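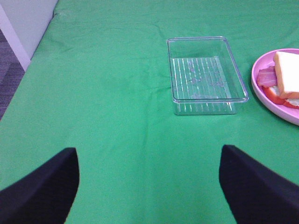 1/ A thread on how our gripper closed when it should have stayed open. Nothing was broken except one slice of toy bread (not the one on the plate), but I think the case is useful for others who run small arms on a table.

2/ The task is simple. Take the play food from the pink plate, put it in the clear tray, go home. We call the setup Zinar. Frida Blöndal wrote the motion part, I look after the gripper and the safety checks.

3/ In November we had done 608 runs on the green cloth without any serious trouble. Then on one afternoon the arm went down over the plate, and the fingers shut while it was still moving. They caught the rim and pulled the plate towards the edge of the table.

4/ Þröstur Lund had his hand near the tray at that moment. He was not touched. He pressed the stop button and the arm stopped, but the fingers kept their force. This second part worried me much more than the first.

5/ We first blamed the tray. Clear plastic is difficult for the wrist camera, the ridges in the bottom look like stripes on the cloth, and the front rim shines. I spent two days on this and changed the lamp twice. It was the wrong track.

6/ Gunhild Vigfúsdóttir asked me to look at the time stamps instead. The close command was old. It belonged to the run before, and it had waited in the queue while the connection to the gripper was down.

7/ So: the cable at the wrist loses contact for a short time, the driver reconnects, and then it sends everything it has kept. The longest gap in our log was 79 milliseconds. The old command came out after a gap of only 20.

8/ Why the cable? It was bent too hard behind the last joint. When the wrist turns to reach something near the side of the table, the plug is pulled a little. I could repeat the fault by hand, with the arm switched off and only the gripper powered.

9/ What we changed. The queue is now emptied at every reconnect. A command without a fresh time stamp is refused. The cable has a longer loop and a clamp, which Consuelo Garrido printed for us.

10/ And the stop button: it cut the power to the arm, but the gripper had its own supply and did not know about the stop. I had drawn this circuit myself and did not see it. Now one button cuts both, and I have tested it with the fingers closed on a sponge.

11/ One question is still open for me. With no power our fingers go slack, so a held object will fall. For toy bacon this is fine. For something heavy or sharp I would not like it. How do you solve this — a brake, or a separate release?

12/ Until the new clamp has more hours on it, hands stay off the table when the arm is on. Also for "only one second", Þröstur :)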